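Covering a worktable with paper and blue tape: worth it?
Forum > Workshop and Storage > Surfaces and Bins

morena_c
Hello all. I want to cover the big table in our sorting room and divide it in rectangles, so each kind of small part has its own place. My idea is brown paper on the top and blue painter's tape for the lines. The table is used by 6 people and everyone puts things where they like. Before I buy a lot of tape, I would like to hear from people who have done it. Does the paper move? Does the tape come off in the corners?
Morena Caputo

elby39
I did it on a packing bench last June. My advice is to spend the time on the measuring and not on the taping. I marked only one side of the bench and my lines were crooked at the other end. Also fold the paper under the edge and fix it from below, otherwise sleeves will catch it.

Lokidico
I do not agree with paper at all. One spilled coffee and you must do everything again. A painted board costs more the first time and then you forget about it. We lost a full afternoon each time we changed the paper.

morena_c
Thank you both. Lokidico, a painted board is nice but I don't know yet how big the rectangles must be. With tape I can change my mind.

rebecca_s
I think tape is right for you, Morena. Look at how the blue bin has its place on the grid, and the green conveyor stops just beside it.
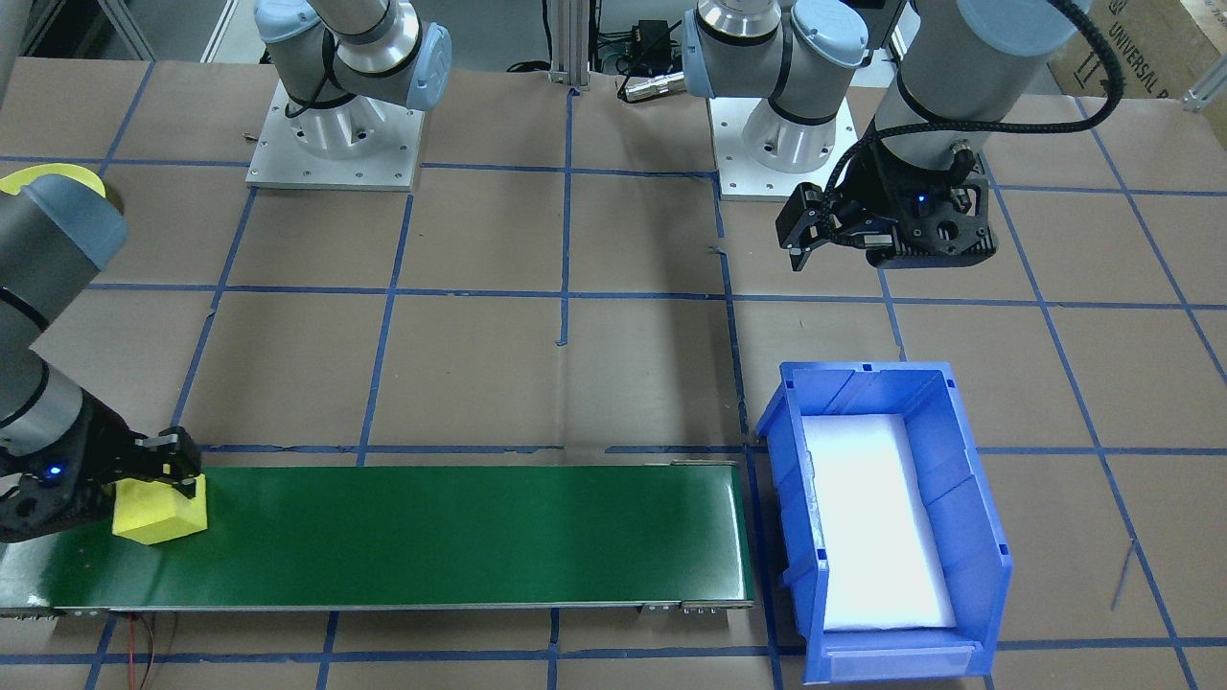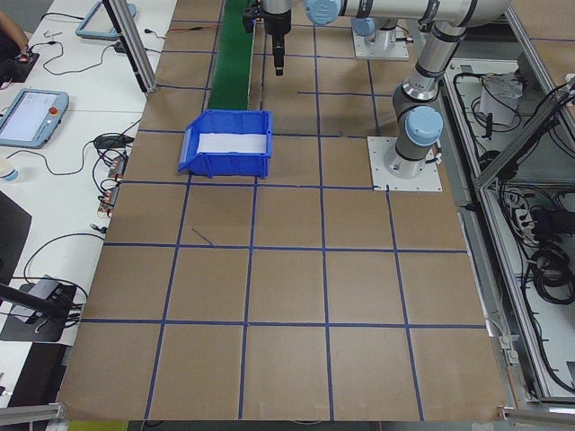

Last changed: 26th February, by rebecca_s

What I like is that the bin stands upright on the brown surface with the tape going round it. If someone takes it away, the place for it is still marked. I would make your rectangles a bit bigger than the bin, so that you can lift it without pulling the tape with your fingers.
Rebecca Sala

Gritora
In the second one the bin has white paper in the bottom. I do the same for small screws, because dark parts are much easier to see on white. In the first I can see white foam, and for me this is better. Paper slides when you put your hand in.

Lokidico
Foam collects dust and small pieces of metal. Paper you throw away and that is all.

Gritora
You said five posts ago that paper is a waste of time!

Lokidico
On the table, yes. In a bin it is a different thing. It takes one minute to change.

elby39
I see a label holder on the front of the bin in the first picture. Morena, please buy bins with this, even if they are more expensive. I wrote on mine with a marker and now I have a bin that says WASHERS and it is full of cable ties.

morena_c
I had not thought about the labels, thank you. Another question. The side table in Rebecca's second picture has many cables and also a paper cup. Ours is the same, or worse. Do you put tape on the side table too, or only on the main one?

rebecca_s
Only the main one, in my opinion. If you put lines everywhere, people stop seeing them. For cables I would use a few clips along the edge of the side table. And drinks should stay there, never on the brown part. Lokidico is right about coffee.

Lokidico
I will save this post.

longo
Sorry if this is a stupid question, but cardboard or paper? I have a lot of flat cardboard from deliveries and it is free. Is it too soft to write on?

elby39
Not stupid. Cardboard is good if it is really flat. Where two sheets meet you will feel a small step, so put a line of tape exactly on the join. Paper from a roll has fewer joins but it shows every crumb under it. Writing on it is fine with a soft pencil.

morena_c
I have measured the bin that we use most and it is 39 cm on the long side. I will make the rectangles 44 cm and leave a free strip at the front for the hands. I will start with paper, and if it is a disaster I will come back and Lokidico can laugh.

Lokidico
I will not laugh. I will send you the name of the paint.

longo
Could you also write how many rolls of tape you needed, please? My table is almost the same size as yours, I think.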